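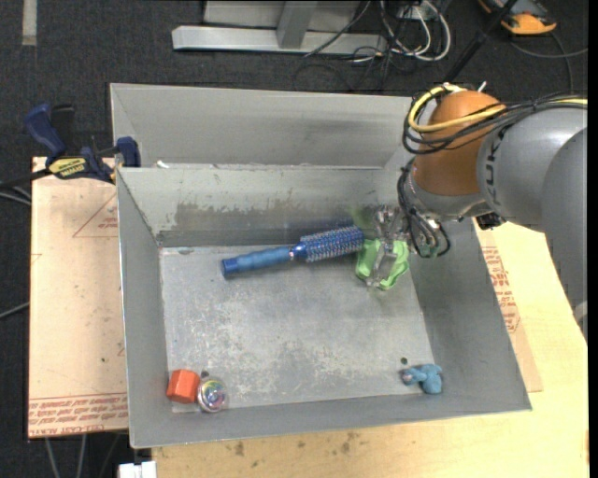
How do you choose a hand for a robot?

Your hand can pick up a grape, a brick and a wet bar of soap, and you hardly have to think about it. A robot needs to have a hand chosen for it. The hand on the end of a robot arm is called a gripper, and there are many kinds. People who work with robots spend a lot of time finding out which gripper suits which job.

Andor Takács tests grippers at a workshop called Bunilach. He works with everyday things like toys, blocks, balls and hairbrushes. They go into a metal bin, and the arm has to take them out again.

Why not test with boxes?

Boxes are easy. They have flat sides, and most of them are stiff. A hairbrush is harder. One end is a handle and the other end is covered in bristles, so the gripper might get a good hold at one end and a poor one at the other. A ball can roll away when a finger touches it. A soft toy squashes, so the fingers have to close further than you would expect.

Corners are hard too. When something is lying near the corner of a bin, there are walls on two sides of it. The gripper has to fit its fingers between the object and the wall without bumping the metal. Fat fingers may not fit at all.

Three kinds of gripper

Two-finger grippers work like tongs. The fingers move together and squeeze. They are good for blocks and handles, and they are fairly simple to fix.

Suction grippers work like the end of a vacuum cleaner. They stick to smooth, flat surfaces such as the lid of a box. They are not much use on bristles or fur, where air leaks in through the gaps.

Soft grippers have fingers that bend around whatever they touch. They can be gentle with fruit. Some of them are slow, and a heavy object can slide out.

Making it a fair test

If you wanted to know which of two runners was faster, you would start them at the same line. Testing grippers is the same. Only one thing should change at a time.

At Bunilach each gripper gets 375 tries. The arm stays the same, the bin stays the same and the objects stay the same. The only thing that changes is the gripper. The bin is clamped so that it doesn't slide if the arm knocks it.

A try counts as a success if the object comes out of the bin and stays in the gripper while the arm moves across to the next bin. If it drops on the way, that is a miss. Andor writes down every miss and what kind it was: slipped, bumped the wall, or closed on nothing.

In November he compared two sets of fingers, one called Gromeck and one called Flomavdale. The Gromeck fingers missed 22 times and the Flomavdale fingers missed 194 times. That sounds like an easy win. But when he looked at his notes for the soft toys only, the Flomavdale fingers had dropped fewer of them – their tips are wider, so they hold more of the fabric. For a job with nothing but soft toys, he would pick the Flomavdale fingers.

Try it yourself

You will need kitchen tongs, a pair of chopsticks, a deep baking dish and 11 small things from around the house. Ask before you borrow them, and leave out anything breakable.

Put everything in the dish. Pick each thing out with the tongs and put it on the table. Make a tick if it worked and a cross if it fell. Now put everything back in the same places and do it again with the chopsticks.

Then push all the objects into the corners and repeat both tests. Look at which score changed the most.

Words to know

Gripper: the part of a robot that holds things.
Wrist: the joint that turns the gripper.
Grasp: one hold on one object.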